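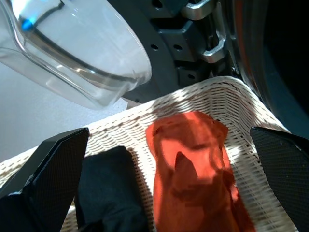
腕部相机视角:两根夹指之间的藤编篮与橙红色织物,后方是洗衣机门。

Kalatside的数据采集员每天上午先做一件和机器人无关的事:把一堆衣物揉乱。揉得太随意不行,每次都揉成同一个样子也不行。团队写过一份两页的说明,规定袜子可以卷、可以翻面、可以搭在篮沿上,唯独不许叠好。

这家公司想教机器人收拾衣物,方法是模仿学习。人操作夹爪把活干一遍,腕部相机和关节数据同步录下来,一遍算一条示范。示范攒够了,交给模型去学。模型学得怎样,很大程度上取决于这些示范录得怎样。

项目内部叫Yimyam,今年5月启动。最初的计划是在实验台上采集,灯光固定,背景是一块灰布。这样录出来的画面很干净,训练也顺利,可模型一搬进普通住宅就不灵了。阳光照在篮子上,白色的编条和阴影混成一片,夹爪常常停在半空,找不到下手的位置。洗衣机门上的金属件反光,也会让它犹豫。

后来采集工作就搬进了住宅。合作方Pulura提供了30套布置各异的住房,采集员轮流进去,一个任务在一处录完再换下一处。窗帘拉不拉开由当天的天气和采集员自己决定,桌上、机器旁原有的瓶瓶罐罐一律不收走。

一条示范通常很短:靠近,张开夹指,夹住布料,提起,放下。难处在夹住之前的那一小段。布料没有固定形状,同一只袜子换个姿势,从腕部看过去就像另一样东西。深色衣物更麻烦,落在阴影里几乎只剩一个轮廓。采集员要学会放慢动作,让相机有时间看清褶皱,又不能慢到不自然,否则模型会把停顿也一并学走。

团队给每条示范打三种标签:可用、可修、弃用。在10月13日的内部评审中,一批示范的可用率是82%,比在实验台上采集时低。负责筛选的小组认为这个数字可以接受,因为弃用的原因大多很清楚,比如夹空后没有重来,或者录制提前中断。

争论比较多的是模糊画面。
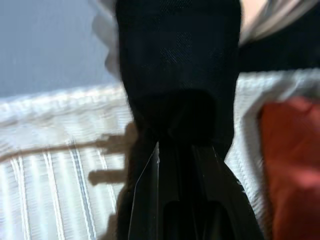 另一段录制中的一帧:夹爪位于白色条纹织物上方,画面带有运动模糊。

手臂移动一快,条纹就会拖成一片,绳子的边缘也会出现重影。早期的做法是把这类片段统统剪掉。有工程师提出反对,理由是机器人真正干活时看到的就是这样的画面,训练时全删了,等于让它只见过静止的世界。双方各训练了一个版本,在同一组任务上各跑49次,保留模糊片段的版本中途停住的次数更少。现在的规定是,只要夹指本身还能辨认,片段就留下。

夹爪也改过。原先的夹指表面太滑,薄布容易溜走,供应商Zernetti换了两回表面纹理。每换一回,旧示范能不能接着用就要重新检查一遍。夹指的样子变了,腕部画面里始终占着位置的那一块也就跟着变了。眼下的办法是按硬件版本分开存放,训练时再按比例混合。

采集员这份工作没有多少技术门槛,但很耗耐心。新人上手要先练空抓,再练毛巾,最后才碰袜子一类的小件。做久了的人能从操作杆的手感里察觉夹偏了,不等画面确认就松开重来。这种重来的片段过去算失误,现在单独归一类,名叫“纠正”,采集量还在往上加。

下一阶段的任务清单已经定了,包括从滚筒里取衣物和把成对的袜子放到一起。前一项在试录时遇到了新问题:手臂伸进滚筒后光线很暗,腕部相机的曝光来不及调整。团队打算先录一批不开灯的,再录一批开灯的,看看差别有多大。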